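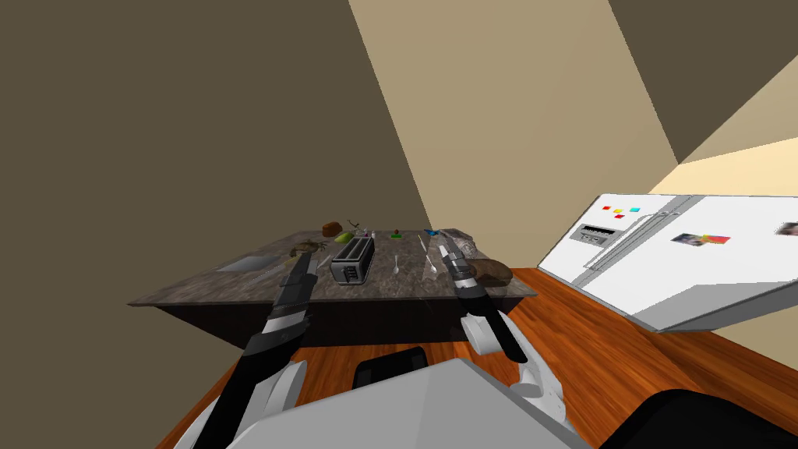 Doina Stojanović
@doina_stojanovic · June

Thread on sealing stone counters, written after redoing the one in my rental unit. Mostly notes on porosity and cure time. 1/

Stone sealers sold for kitchens are almost all penetrating sealers. They go into the pores and leave nothing on the surface you can feel. If you can feel it, you left too much on and it has dried as residue. 2/

Topical coatings are a different product. They form a film, they scratch, and they have to be stripped before anything else will bond or soak in. Find out which one you have before you buy anything. 3/

The water drop test. Put a tablespoon of water on a clean, dry area and set a timer. Check at five minutes, then at 20. If the stone is darker under the drop at five, it wants sealer. If there is no change at 20, leave it alone. 4/

Do the test in several places. The area by the sink gets more detergent and more wiping than the rest, and on my slab it failed in under five minutes while the far end passed easily. 5/

Do the test again with cooking oil if you care about oil. A water-based sealer can pass on water and do poorly on oil. Use a spot under an appliance, as a failed oil test is a stain. 6/

Sealing does nothing for etching. Marble is calcium carbonate. Lemon juice, vinegar and tomato react with it and leave a dull spot whether or not the pores are filled. I get this question more than any other. 7/

Cleaning first. pH-neutral cleaner, two passes, rinse, then let it dry overnight. Moisture in the pores keeps the sealer out. I ran a fan from 11 at night until morning and that was enough in a dry month. 8/

Old stains have to come out before you seal or they stay in. Poultice of baking soda and water for food stains, thick as peanut butter, plastic wrap over it, tape the edges, one day. Remove the wrap and let it dry completely before scraping. Mine took two rounds. 9/

I used the Skadell water-based sealer, 780 ml bottle. Flood a section no bigger than you can reach, keep it wet for the time on the label, wipe off all of it with a dry cotton cloth, then buff with a second one. 10/ 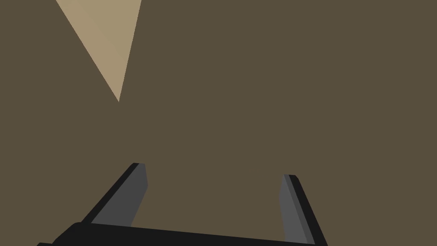 Hernán Sotelo: Did you go with one coat or two? My bottle says to repeat after an hour, but the stone was already refusing it and I had streaks everywhere.

@Hernán One by the sink was not enough, so two there, one elsewhere. If the stone refuses the second coat it is full, and whatever sits on top becomes haze. Wet a cloth with a little fresh sealer, rub the streaks until they loosen, buff dry right away. Test a corner first. 11/

If the haze has been there for days, fresh sealer may not soften it. Mineral spirits worked on a sample piece I had hazed with a solvent-based product. I have not tried it on the water-based one. 12/

Cure time. The label gives a light-use time and a full-cure time and people read only the first. I kept water off for a full day and cleaners off for three. 13/

Seams and the sink joint are a separate job. Sealer is no substitute for silicone. Cut out the old bead, clean with alcohol, let it dry, run the new bead after the stone sealer has cured – check that the silicone is a non-staining type made for natural stone. Ordinary silicone can bleed oil into marble and leave a dark border along the joint. 14/

Reseal interval: ignore the number of years on the bottle and repeat the drop test every six months or so. The sink end will come due first. You can reseal that end by itself. 15/

Will post the oil test results on the sample pieces when they have had a full month. 16/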